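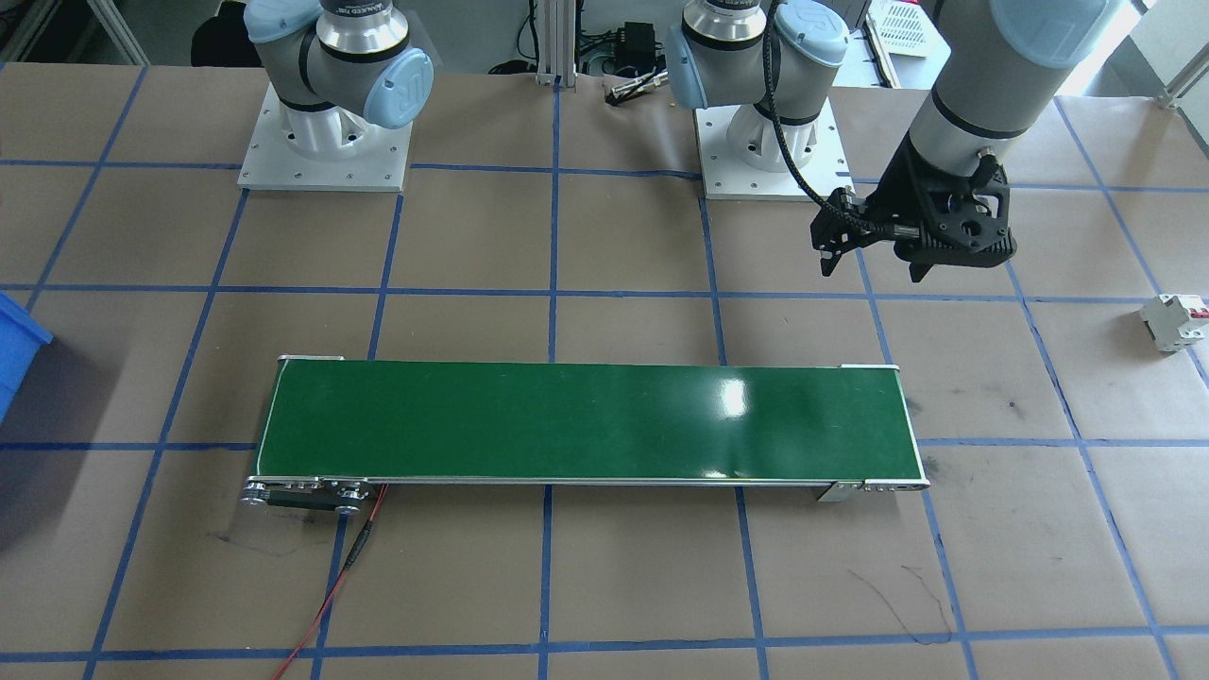 Questions We Hear Most Often About the Titmont Seed Library

Do I need a library card to borrow seeds?
No card needed! Just sign the green notebook by the drawers with your first name and your town, and take up to five packets per visit. We have neighbors who come all the way from Lokau, and we're always glad to see them.

Do I have to bring seeds back?
We'd love it if you did, but we won't chase you. If your beans did well, let a few pods dry right on the plant, shell them, and drop them off in September in any paper envelope — please write the variety and the year on it.

Which seeds are easiest for a first-timer?
Beans, peas, lettuce and tomatoes, in that order if you ask us. Squash is a trickier one to save, as it crosses with whatever the people next door are growing, and you may end up with something rather odd on your plate.

How many varieties do you have?
More than 200 at last check, though the drawers do get thin by early summer.

How should I store my packets at home?
Somewhere cool, dark and dry. A jar with a tight lid at the back of the fridge is lovely if you can spare the room.

Can I donate leftover store-bought seeds?
Yes, if the packet is less than three years old. Opened ones are fine too — just fold the top over and tape it.

Page last updated 15 Jul 2026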